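The Slow Arithmetic of a Green Bond

When the port town of Perna sold its first green bond, the order book closed in 2 hours. The paperwork that justified the label had taken most of a year.

A green bond is an ordinary debt security with a restriction on how the money is spent. The holder has a claim on the issuer's general revenue, the same as any other creditor. What differs is the reporting. Perna raised $137 million for a wastewater plant, flood pumps and new insulation in municipal housing, and it must show each spring where the money sits.

Anoma Gunawardena, who ran the allocation ledger for the town, describes the work as bookkeeping with an engineering appendix. Each invoice is matched to an eligible category. Money not yet spent stays in short-term deposits, and the balance is published.

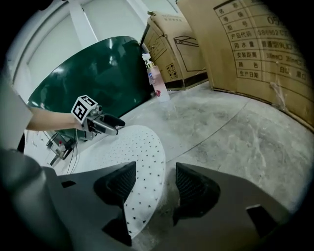

What the label costs

The issuer pays for an outside review before the sale and for a check of the allocation report afterward. For a large borrower these fees are minor. For a small one they can cancel the pricing advantage, often called the greenium, which has narrowed as supply has grown.

Sultana, a regional water utility, looked at a $100 million issue and chose a plain bank loan. "The projects were the same under either structure," says Pranab Kumarasinghe, its finance director. "We would have been paying to describe them."

Investors see it differently. Valquíria Lopes manages fixed income at Jutano and holds the Perna bond in two portfolios. She reads the impact report before the credit update — the estimates of avoided emissions tell her how carefully the issuer measures anything.

The baseline problem

Those estimates depend on a baseline. The Perna pumps replaced diesel units, so the saving was calculated against diesel. Had the town assumed that the old units would be retired anyway, the figure would have been much smaller. Both methods are permitted, provided the choice is disclosed.

Kumudini Siriwardena, a reviewer at Guvach, wants issuers to publish both numbers. Her firm now asks for the underlying spreadsheet as well as the summary table. Some clients have declined to supply it.

Perna plans a second sale next September. The draft framework drops the housing category, where meter readings arrived late, and adds a substation upgrade whose baseline is still under review.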